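Bin liner catches on the gripper when the cell lifts a full bag. How do you fold yours?

Hirketti cell, one arm, two-finger gripper, swapping bags in small round bins. I love this thing, but it keeps snagging on the liner handles! Setup pictures welcome, mine or yours.

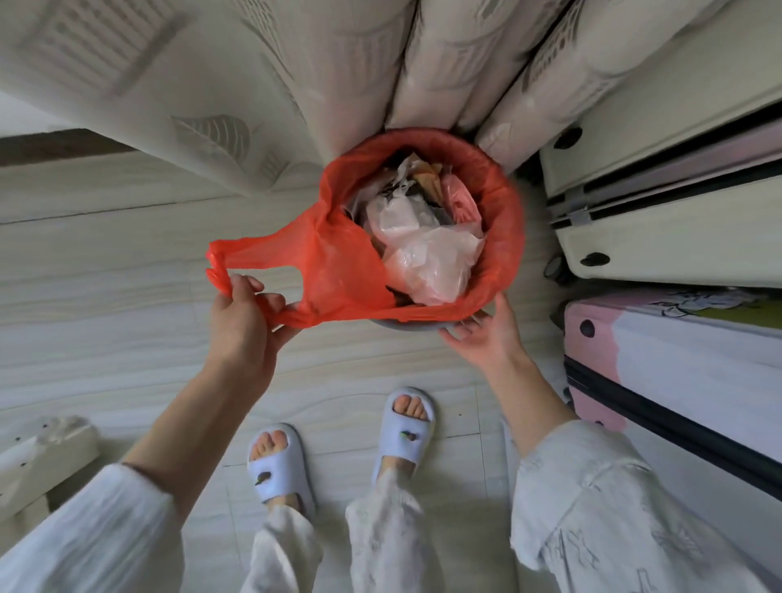
drurnby_bench
Pull one handle clear of the rim before you start the cycle, and fold the rest of the liner down over the edge all the way round. Ours snagged constantly until we did that. The arm wants a single loop it can close on, standing away from the bin, and a flat fold everywhere else. Then go into the pick settings and bring the approach in from the side with the free handle. We come down at 23 degrees and it's lovely to watch, it just slides in and takes it!

Two other things to check while you're in there:

Finger pads. If the rubber has gone shiny, thin plastic slips through and you get a half lift. Wipe them with a damp cloth first, and if that doesn't help, change the pair (always both, or the grip goes crooked).

Bin position. Run the teach routine again any time the bin has been shifted. Ours was a hand's width off once and I spent an entire evening blaming the gripper.

Our counter reads 2,324 swaps now and we're still on the second set of pads, so it's very doable.

plotis_fan
what he said about the pads. also slow it down

Du Plessis Garage Lab
Great advice on the fold, I'd only add something on the lift. The stock program closes and goes straight up at full speed, and with a bag packed near the top the handle stretches before the weight comes off the bottom. I put in a pause of 2 seconds after the grip closes, then a slow lift for the first 4 inches, then normal speed. Huge difference! Keep a hand near the stop button the first few runs, and power the arm down before you reach in to straighten a liner.

If you're on the Plotis controller, save the slow lift as its own step. An update last September wiped my edits to the main program and I had to type it all in again.

31 comments hidden
Shares: 4

Related
Hirketti arm drifts left after warm-up
Which finger pads for thin plastic?
Plotis controller loses taught points
Cleaning the wrist joint without taking it apart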